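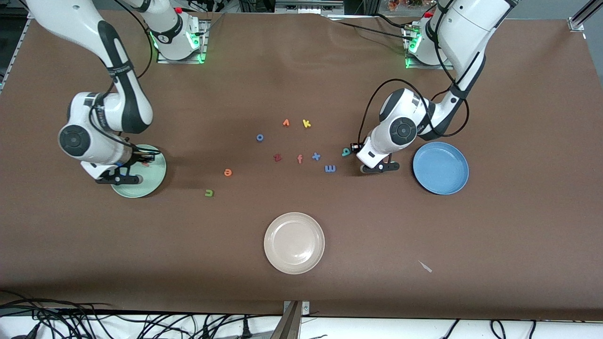 Figure 2. The letter-sorting layout: foam letters in the middle of the table, a pale green plate on the left and a blue plate on the right.

3.2 Materials and table layout

The letters used in the sorting activity are lower-case foam shapes in several colours. We chose foam over printed cards for two reasons. A foam letter has an outline that can be felt as well as seen, and it can be turned to any angle on the table, so that its shape has to be recognised without the help of a baseline. All the letters came from Hakero alphabet sets. Where a set held a letter that had been bent or torn in storage, it was replaced from a spare set of the same make.

Colour carries no information about the letter. In Figure 2, for instance, the "r" and the "f" are both orange, while the "x", the "o" and the "m" are all blue. Josefina Huenchumán, who drew up the first version of the layouts, had wanted a single colour throughout, but sets of one colour could not be bought in the sizes we needed. We kept the mixed colours and made sure that colour and target plate were not linked across the full list of layouts. A layout in which all the letters of one colour belonged on the same plate was thrown out and drawn again.

The green and blue plates are ordinary tableware from Domard. They differ in colour so that an instruction can name them without using left and right, which had caused a good many mistakes in the pilot work in January. The plates keep their sides in all layouts. The space between them is left for the unsorted letters, which are scattered by hand and not straightened afterwards. A letter may lie on its side or upside down. The "m" in Figure 2 is turned so far that it could be taken for a capital "E", and the "z" lies on its side, a position in which it is easily read as an "n".

Letters of this kind cause most of the trouble in labelling. Four shapes (b, d, p and q) can stand in for one another when turned or flipped, and foam letters have no printed face to show which way up they should be. Following Espinoza's suggestion, we settled each case from the layout sheet and did not rely on how the letter looked on the table. The sheet gives the intended letter, its colour and its target plate. It does not give the angle, which was left to the person setting the table.

3.3 Sorting rules

Each layout was paired with one written rule. The simplest rules name a colour or a single letter. Others ask for vowels on one plate and consonants on the other, or for the letters of a short word to be gathered on the green plate with the rest left where they are. Word rules were written by Yamila Urrutia and checked against the layout sheet, so that every word could be made from the letters on the table. No word needs the same letter twice.

We prepared 400 layouts in all, and each was used with up to 100 different scatterings. Layouts in which two letters overlapped by more than half were kept, as this happens often when a handful of letters is dropped on a table - and clearing the overlap is part of the activity. Layouts in which a letter had fallen to the floor were set again.

After removing incomplete entries we were left with 2,496 sorted tables. Andri Danzer and Delia Gaete each went through the whole set and marked every letter as correctly placed, wrongly placed or not moved. A letter resting on the rim of a plate was counted as placed if more of it lay inside the rim than outside. Disagreements were mostly about such letters and were settled by looking at the table again together.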